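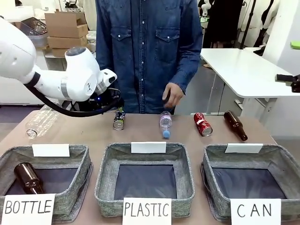 Bottles and cans on the sorting table, with three gray bins waiting.

Part-Time Recycling Sorters, Dakmont site

Wiltura is looking for people who can tell a can from a bottle and stay interested in the difference until lunch. Four hours a shift, starting at 7 in the morning, from August on. Coffee is provided. It is strong and has no other qualities.

What you would do

You stand at a table. Plastic, cans and glass arrive mixed together, the way people throw them out, and you put each one in the right bin. Bottles turn up lying down, standing up and occasionally balanced on their caps. All of them count as bottles.

You would also swap out full bins, wipe the table down and fish out whatever the last person got wrong. Everybody gets something wrong. Brown glass in with the cans is the classic, and you will hear it before you see it.

What we ask

Be on your feet for a full shift with one break. Lift a bin of glass without making a speech about it. Wear closed shoes and long sleeves. Experience is welcome, and a kitchen with more than one trash can counts as experience.

What we offer

Paid training on your first morning, gloves in sizes that exist, and a bus pass for anyone coming in from Alora. Shifts are posted about 3 weeks ahead. You keep nothing you find, including the deposit bottles. We have had this conversation.

To apply

Send a few lines about yourself to Marcelino Soler, Wiltura, 751 Tse Road, Dakmont, or drop them at the front desk before 4 p.m. Quote job number 494. Résumés are fine but one page is plenty.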